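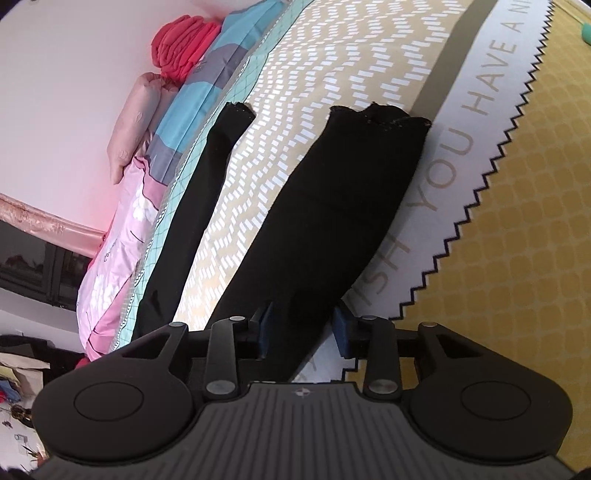
Sorting black socks and other black laundry on the bed – how do you keep it straight?

Dzifa Tetteh

I do all my folding on the bed, and everything black turns into one big pile of mystery. Half of it has fraying ends, some of it could be socks or sleeves, I can't tell until I pick it up. I bought a bag of 75 little sock clips from Hallitz and lost most of them by February. Is there a better way?

Lomcombe873

Get the big stuff out of the way first! I spread the largest black thing flat on the sheet and fold it before I even look at a sock, otherwise the small ones hide underneath (ask me how I know). Also, a pale sheet helps so much – dark on dark is hopeless after 9 at night.

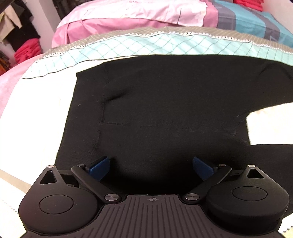

Black garment spread out on a pale sheet

Clarnik

just buy all the same sock. done

Appiah

I agree with Lomcombe873 on the pale sheet. My quilt has gray bands and zigzags and I still lose things on it. For socks I hold each one up by itself, opening at the top, and lay it down flat next to one the same length and width. Anything with a raggedy edge goes in a separate heap and I decide about it later, usually much later.
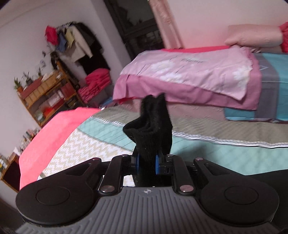 Should black socks be turned inside out before they go in the wash?

I do mine inside out in cold water. The fuzz ends up on the inside and the black stays darker longer, then I flip them back while I'm matching.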